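Relecture académique par les pairs étudiants

La relecture par les pairs étudiants désigne une pratique d'enseignement dans laquelle un texte universitaire (dissertation, compte rendu, chapitre de mémoire) est lu et annoté par un autre étudiant du même niveau avant sa remise à l'enseignant. Elle se distingue du tutorat, assuré par un étudiant plus avancé, et de la correction linguistique, qui porte sur la seule langue du texte.

Principe

L'auteur remet une version complète mais provisoire de son travail. Le relecteur dispose d'une grille, fournie par l'enseignant ou établie en séance, et rend des remarques écrites. L'auteur reste libre de les suivre ou de les écarter, mais il doit en général justifier ses choix dans une courte note jointe à la version finale. Le relecteur n'attribue pas de note, sauf dans certaines variantes où son appréciation compte pour 10 % du résultat.

Les grilles portent le plus souvent sur la formulation de la question, l'ordre des arguments, l'usage des sources et la présentation de la bibliographie. L'orthographe y tient une place réduite - certains établissements l'excluent même de la grille pour que le relecteur ne s'y limite pas.

Déroulement

Dans la forme la plus courante, les textes circulent deux semaines avant la date de remise. Chaque étudiant lit deux travaux et en reçoit autant de commentaires. La lecture peut être anonyme dans un sens ou dans les deux. L'anonymat complet est difficile à maintenir dans les petits groupes, où les sujets sont connus de tous.

La séance de restitution dure en général 40 minutes par binôme. Elle suit la remise des remarques écrites et sert à éclaircir celles qui n'ont pas été comprises. Au collège universitaire de Helldale, elle est obligatoire pour les mémoires de fin de licence et a lieu le jeudi. L'établissement de Mistville l'a rendue facultative en deuxième année.
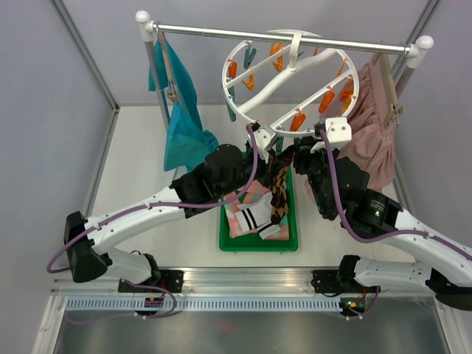

Valter Salgado conteste cette présentation : selon lui, la séance orale n'éclaircit rien quand les remarques écrites ont été bâclées, et il faudrait en faire dépendre la tenue de la qualité des annotations. Il propose que l'enseignant lise d'abord les commentaires et renvoie au relecteur ceux qui se bornent à des formules générales, du type « bien écrit » ou « à développer ».

Cette position a été reprise en partie à Helldale, où les annotations sont désormais déposées trois jours avant la rencontre. L'enseignant peut demander une seconde lecture, sans changement de la date de remise.

Outils

Les échanges se font sur papier, par courrier électronique ou au moyen d'une plateforme. Finex, utilisée à Mistville, répartit les textes au hasard et masque les noms jusqu'à la fin de la procédure. Elle conserve les versions successives, de sorte que l'on peut comparer le texte relu et le texte rendu. La grille Garcia, plus ancienne, tient sur une feuille recto verso et reste employée dans les cours à faible effectif.

Évaluation

Une enquête interne conduite à Mistville par Inês Bastos a porté sur 491 travaux, dont 265 avaient été relus par un pair. Les textes relus présentaient moins de références incomplètes et des introductions plus courtes. L'écart de notes entre les deux groupes était faible. L'enquête ne tenait pas compte du niveau initial des étudiants, ce qui limite la portée de la comparaison.

Critiques

Le reproche le plus fréquent concerne l'inégalité des relectures. Un étudiant peut recevoir quatre pages de remarques et son voisin trois lignes. La question de la frontière entre aide et coécriture est également débattue : la plupart des règlements autorisent le relecteur à signaler une phrase obscure, mais lui interdisent de la réécrire. La mention du relecteur dans les remerciements est admise partout où la lecture n'est pas anonyme.

Voir aussi

Évaluation formative
Tutorat universitaire
Mémoire de licence
Intégrité académique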